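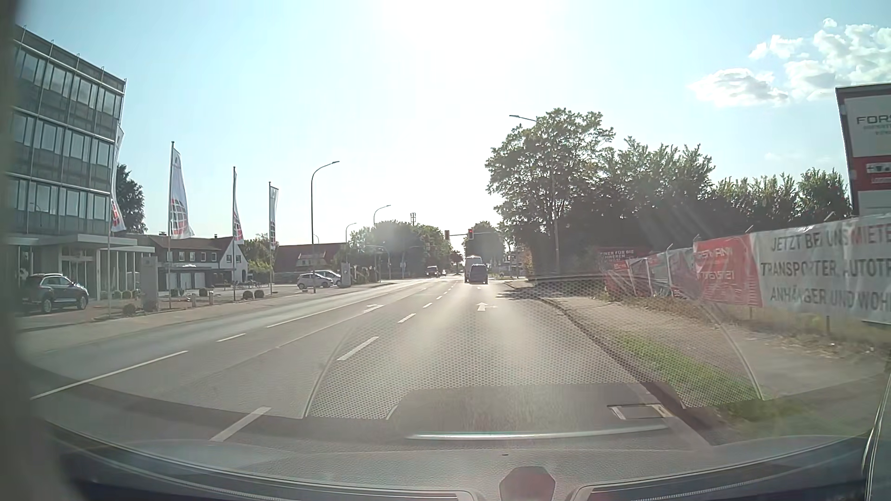

Figure 3. Approach to a signal-controlled junction with the sun ahead. The arm signal shows red; the head to its left is washed out by backlight.

Intelligent Vehicles / Data and Annotation

3.2 Gathering the junction examples

I should say how we chose what to keep, as this is the part of the work I get asked about most and the part we changed most often. The model has one job: given a view through the windscreen, say what the signals ahead are showing, or say that it can't tell. My first plan was to drive the Mondholm loop as often as we could, keep everything, and let the sheer amount of it do the teaching. By the end of March we had plenty of footage and a model that was very good at green lights on cloudy mornings.

So Emil Ammann and I went back and sorted the drives by hand into short clips, one per approach. We ended up with 530 approaches, and 149 of those had the sun somewhere in front of the car. Those are the ones I care about here (the rest are covered in 3.4, with the night drives).

Figure 3 is typical of what makes them awkward. A person glancing at it would say "red" and be done, and that is right for the signal over the lanes. The second head is another matter. You can see that it's a signal, you can see where it hangs, but its face is bleached out and I wouldn't put money on the colour. Our early labelling sheet had no room for that. The labeller had to pick a colour, and people being people, they copied the colour of the neighbour! The model then learnt that two heads on one junction always agree, a lovely rule right up to the point where one of them governs a different lane.

We now label each head separately, and "unreadable" is a proper answer with its own column. The labeller isn't allowed to look forward or back along the clip until that first answer is saved. After that they may play the clip through and add a second answer, which we store next to the first and never on top of it. Training uses both, as set out in section 4.

Two other things turned up while we were at it. Lettering and red panels by the road are a nuisance. In the figure there's a bright red banner on the right verge, along with a whole run of smaller red and pale ones, and the first model was happy to fire on that sort of thing. I was tempted to crop the roadside away, but that would only have hidden the problem, so we kept it in and marked the banners as plain background. The other was reflections. The glass picks up a perforated mesh pattern that lies over the road and the right verge, and Emil wanted such clips thrown out. We argued over it for longer than it deserved. I won, mostly by pointing out that the finished system will have to look through a windscreen too.

For balance we held the set to 300 approaches for training and 99 for testing, with no junction appearing in both. The Plondside road is in the test part only. The remaining approaches went into a reserve pool that we drew on when a labeller and a checker couldn't settle a clip between them. Disputed clips went to the pool with both sets of labels attached, and I still haven't found a good way of scoring them.

Last updated: Aug 16, 2025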